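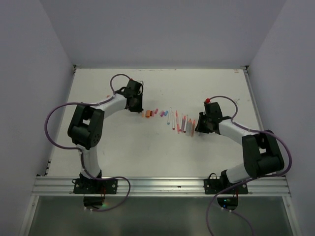 Stamaner, the independent game studio, today announces Jellis 2, the new version of its free map editor for the adventure game Feken. With Jellis 2, players can build their own towns, caves and islands, connect them to a longer story and share them with other players from inside the game. The first plan of a map is still usually made by hand, and for this step the maker needs only a white tabletop and some small drawing supplies. After this, the drawing can be scanned and placed under the editor grid as a background, so that walls and roads are put exactly where the maker has drawn them. This tracing function was the wish we received most often from our community.

June 3, 2024

The first version of Jellis was made as an internal tool. We used it for building the main story of Feken, and we gave it to the players afterwards with only small changes. It was possible to make very good maps with it, and the players have proved this: there are now 924 maps in the public library. But it was also difficult to learn. Many new makers wrote to us that they stopped at the door triggers, which had to be typed by hand in a text file. In Jellis 2 the text file is still there for the people who like it, but it is not necessary to open it.

What is new in Jellis 2

Tracing: A scanned drawing or any picture file can be put under the grid. Its size and its strength can be changed, and it is not saved in the finished map.

Triggers: Doors, switches, traps and conversations are now connected by drawing a line between them. If a connection cannot work, the line becomes red and a short message explains the problem.

Chapters: Up to nine maps can be joined to one adventure. The player keeps the items and the health from one chapter to the next, or the maker can decide to take them away.

Larger maps: The biggest permitted map is now 500 by 500 squares. On older computers we recommend staying under this size, especially if the map has much water.

Sounds: The library of free sounds has grown to over 400 pieces, including new footsteps for snow, gravel and wet stone. Makers can also use their own sounds if they have the right to do it.

Testing: A map can be started from any square, with any items, without going back to the main menu. The old method, in which the whole map was loaded again after each change, has been removed.

The Ezeani set

Together with the editor, Stamaner publishes the Ezeani set, a package of buildings, plants and characters for maps that play in a dry mountain country. It contains terraces, rope bridges, a market, goat stables and an old observatory with a working roof. The Ezeani set was first prepared for a chapter of Feken that was not finished. We found it a pity to leave it on our computers, and we are curious what the makers will do with it. The set is free for all owners of Feken, and it can be used together with the forest and harbor sets without any restriction.

Old maps

All maps made with the first version can be opened in Jellis 2. Most of them will work without any change. There are two known exceptions. Maps with moving platforms above deep water need to be saved again one time in the new editor, and maps that use custom fonts will show the standard font until the font is added again. A map saved in Jellis 2 cannot be opened in the first version, so we advise all makers to keep a copy of their work before they convert it.

Maps that are not converted will stay in the library, and players can continue to download them. Their ratings and comments will not be lost.

Month of Small Maps

In September, Stamaner will hold a Month of Small Maps. Everybody is invited to send one map that can be played to the end in a short evening. There is no fixed theme and the maps can be of any kind, for example a puzzle, a chase, a ghost story or only a quiet walk. Beginners are very welcome. The selected maps will be shown on the start screen of Feken, with the name of the maker if he or she wishes it. The full rules will be published on the Stamaner website before the start.

Price and availability

Jellis 2 and the Ezeani set are available from today as a free update for all owners of Feken on Windows and Linux. A Mac version is in preparation, but we cannot give a date for it yet. The handbook is at the moment available in English only, and translations made by players can be sent to our press and community address.

About Stamaner

Stamaner is a small independent studio that makes story games for one player and the tools for building them. Feken is its second game.

Screenshots, logos and a test copy for journalists can be requested through the contact page.

Print this release | E-mail this release

Related items
Feken: harbor set now free for all players
Jellis handbook, chapter on doors and triggers
How we choose maps for the start screen
Known problems with moving platforms

Contact | Copyright Stamaner. All rights reserved. | Back to top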